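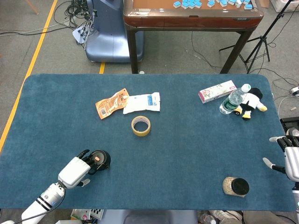

4 min read

Suddale Room: Frequently Asked Questions About the Carpet-Top Table

The Suddale Room is shared by everyone with a Bramico membership. Most of the questions we get are about the big table with the blue-green top and what may be left on it. The answers are below. For questions about booking the room, see the Bookings page.

What is the table for?

General use. People sort things on it, wrap parcels, and put down their drinks and snacks while they use the rest of the room. It does not need to be booked separately.

What is the top made of?

It is covered in a short, felt-like carpet. The covering is fixed down and does not come off for washing, so please don't try to lift it at the corners.

Can I put food on it?

Packaged food, yes. Snack packets, bottled water with the cap on and jars with a lid that closes are all fine. Open bowls and plates should go on a tray. Crumbs work their way into the surface and the vacuum does not get all of them out.

What about dry goods like grains or seeds?

Keep them in a closed jar. Check the lid before you move it. If a jar does spill, don't brush the contents around with your hand. Use the handheld vacuum in the tall cabinet and go over the area twice.

Can I use the kettle on the table?

You can set the kettle on the table when it is cool and unplugged. Boil it on the counter next to the sink. A hot kettle goes on a cork mat, and the mats are kept in the drawer under the counter.

Something spilled. What do I do?

Blot it with a dry cloth. Don't rub. For plain water that is usually enough. For tea, coffee or juice, blot first, then dab with a cloth dampened with cold water and blot again. Koval Carpet Foam is under the sink for stains that don't come out. Spray it on the cloth, not on the table, and leave the spot alone for some 6 hours afterward. Put a note on the door so the next group knows.

Can I tape things to the table?

No. Tape pulls at the fibers, and packing tape leaves glue behind that picks up lint. Rolls of tape can be left on the table while you work. Masking tape and clear packing tape are both provided, and you are welcome to use either on your own boxes. When a roll is nearly finished, write it on the supply list.

Can I cut on it?

Only on a cutting mat. There are two in the tall cabinet, on the second shelf. 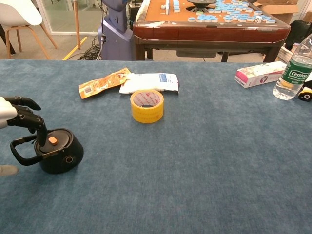 Can drinks and snacks go on the mahjong table too?

No. The mahjong table has its own rules, and the main one is that nothing goes on it except tiles. Liquid that gets into the shuffling unit means a repair visit, and the table is out of use until then. Keep bottles and packets on the carpet-top table while you play.

Do I have to put the tiles away after a game?

If another game is booked right after yours, you can leave them out. If yours is the last game of the day, put them away and switch the table off at the wall.

How long can I leave my things on the carpet-top table?

Until the end of your session. Anything left after that is treated as follows:

Sealed snacks and unopened drinks go to the shelf by the door. Anyone may take them.
Opened food is thrown out.
Opened water bottles are emptied and recycled.
Tissue boxes stay in the room for general use.
Toys, stuffed animals and other personal items go in the lost property bin.

How long is lost property kept?

3 weeks. The bin is checked on Friday mornings. Stuffed toys are the most common item, and most of them are claimed. To ask about something, send a short description through the contact form, including the color and size.

Is the table heavy? Can we move it?

It can be moved, but it takes four people. Lift it and don't drag it. Please return it to its place before you leave, with enough space left for chairs on all sides of the mahjong table.

How is the table cleaned?

It is vacuumed every evening with the brush attachment and goes over with a lint roller when it needs it. The deep clean is done in August by Treltoma Floor and Fabric, and the room is closed that day. The date is posted on the door in advance.

The top looks uneven in color. Is it stained?

Probably not. The surface is slightly mottled to begin with, and it looks bluer or greener depending on the lighting. If you find a patch that feels stiff or sticky, that is worth reporting.

Who do I tell if something is damaged or missing?

Use the contact form and choose "Suddale Room" from the list. Say what the problem is and when you noticed it. Low supplies such as tissues and tape should go on the supply list inside the cabinet door.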